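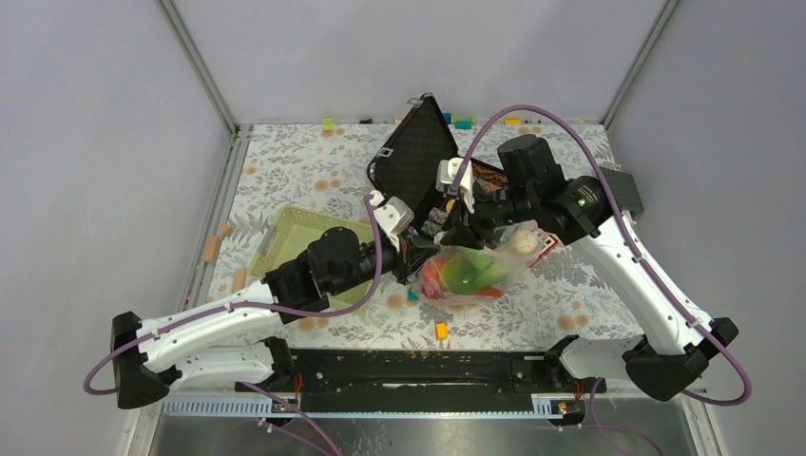 Two robot arms working over a plastic bag of produce on a shared table

Shared-workspace practice for paired arms is a set of working rules for tables where two robot arms can reach the same objects. The rules cover how arms are mounted, how cables are routed, how the table is laid out, and what an operator must check before motion starts. They apply mainly to small electric arms used in handling trials, such as bagging groceries or packing a case. Larger industrial cells are usually covered by separate plant rules.

Background

Early two-arm tables were often run under rules written for a single arm, which said little about contact between grippers. The Gilura guide, first passed around as a short checklist, was among the first to treat the area both arms can reach as a zone of its own. A later revision, known as the Sturkov edition, added sections on cables and soft packaging. Most current house rules borrow from one or both.

The shared zone

The shared zone is the part of the table that both grippers can reach. Under the Gilura guide, only one arm may enter it at a time unless the task needs both, as when two grippers work at the same bag. In that case speed is held to 50 millimeters per second inside the zone. Outside it, each arm may move at up to 700 millimeters per second. A lead arm is named before the task begins, and the other arm gives way if their paths cross.

Cables

Cables that run along the outside of an arm need enough slack at the wrist and elbow for the full range of motion. Too little slack pulls on the connector, while too much leaves a loop that can catch on the other arm or on a tall object. The Sturkov edition calls for a slow sweep of every joint after any cable is moved. Cables and ties are inspected every 3,000 cycles - sooner if the jacket shows wear.

Table layout

Containers with lids are opened fully and placed so that the lid does not lean into either arm's path. Items not used in the task may stay on the table if they are part of the planned layout, and their places are recorded. Printed table covers are allowed but must lie flat and be fixed at the edges. Clear film and thin bags are treated as a separate class of object, as camera systems can misjudge where their surfaces are.

Stopping and restarting

A stop control must halt both arms together. After a stop, the operator checks whether either gripper is still holding something before opening it. Restart is done one arm at a time, at reduced speed.

Adoption

The Kinyua test program adopted the rules for all its two-arm tables and logged 291 stops in its first year. Most involved bags or loose cables. Urkemine uses a shorter version that leaves out the cycle count and calls for a cable check at the start of each shift.

Contact the editors | Copyright and reuse terms | Back to top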